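Equipment budget for the Cullville shop is due in August, so I'm posting what I have so far.

We run two arms now. The request is for one more, plus spares for all three.

Boychuk quoted 19 weeks on the arm. Travutari said 8, but that leaves out the wrist camera and the mount. Asked them both to requote with the same parts list.

Fingers are their own line this year. Last year I put them under "misc" and ran out by spring. I'm asking for 32 pairs.

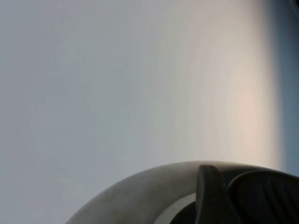
Liesl Pichler at the Stekow site orders hers in one batch and gets a better price. We may go in together if the part numbers match.

Still need: power drop for the third cell, freight, and up to eight hours of install labor. Freight is the one I always guess low.

Will post the totals once both quotes are back.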